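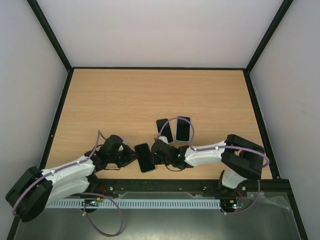
Handset bench, August. Three black smartphones on the wood-grain tabletop, near the center.

Notebook of the Returned Devices Workshop, Stolau site
Entry by: Rocío Orellana
Read and initialed by: Renato Cisternas

Purpose of this entry
To record the intake procedure for the handsets transferred from Norus, the condition of the work surface, and the points left open for the next session. Colleagues taking over the bench should read the section on labels before handling any unit.

Background
The transfer consists of 180 handsets withdrawn from staff use. They are to be inspected, sorted by condition, and returned to stores or released to Zendullow for parts. The asset list that accompanied them runs to 3,695 lines, as it covers all equipment issued by the sending office and was not filtered before it was sent to us. Pui-shan Tsai has asked for a shorter list. Until it arrives, searches are to be made by serial number only. The name column is out of date and should not be used.

Work surface
The tabletop was wiped before the session with a barely damp cloth and then a dry one. No solvent was used. The Lefèvre cleaner in the cabinet leaves a film on wood-grain finishes, and phones laid face down on it afterward pick up smears that are easily mistaken for coating wear. I recorded two units incorrectly for this reason last month and have corrected both lines.

Handsets are laid directly on the table and kept apart from one another. The foam mat has been withdrawn. It held grit along one edge, and Nahuel Valdebenito found fine scratches on a back cover that had been clean at intake. Whether the mat was the source has not been established. It is stored on the lower shelf, tagged, and should stay there.

Procedure followed
Units are brought from the tray in small groups. Each is checked in the same order: front glass, back cover, edges, buttons, charging port. The condition grade is written down before the unit is powered on, so that a working screen does not influence the grade given to the case. Power is then applied for long enough to read the serial number and confirm that the previous account has been removed. Units that still carry an account go to the gray tray without further inspection and are reported to Pilar Pereyra at the end of the day.

Black handsets of similar size must not be identified by sight. Several models in this transfer are close enough in outline that two people at the same bench disagreed on them. The serial number decides.

Labels
The paper labels supplied with the transfer do not hold. Of the first units opened, 5 had lost theirs in the carton, and the loose labels were found stuck to the packing. Those units were matched through their serial numbers and the labels destroyed. Replacement labels go on the sleeve, never on the handset, and carry the last digits of the serial number and the grade. Handwriting is to be in block capitals. I could not read my own sevens after lunch.

Observations
Edge wear is heavier than the sending office reported. Most of it is at the lower corners, which is consistent with phones carried loose with keys or tools. Back covers are better than expected. Port lint is common and comes out with the wooden pick; the metal pick is not to be used, and I have moved it to the drawer so that it does not find its way back to the bench.

One unit showed a slight lift along the long side of the screen. It was not powered on. It has been placed in the metal box by the door and entered as a suspected swollen battery. R. Cisternas to confirm before disposal is arranged. Please do not press on the glass to test it.

Lighting was adequate for the front glass but poor for the back covers, where hairline marks show only at a low angle. N. Valdebenito used the hand lamp from the repair bench. I have requested a second one.

Open points
Filtered asset list: P. Tsai.
Decision on the lifted screen: R. Cisternas.
Sleeves: the present box will not last the transfer. The small size is too tight for the larger handsets and should not be reordered.
Grade B is being used for two different things, light edge wear and a single deep mark. I propose that the deep mark be entered separately. P. Pereyra has no objection, but the earlier lines would need to be revised, and I have not started on them.

Session closed 4:40 p.m. Trays locked, key returned to the front office.

Added later, R.C.: Lifted unit examined. Battery is swollen. Remove it from the count of units for return and enter it under disposal.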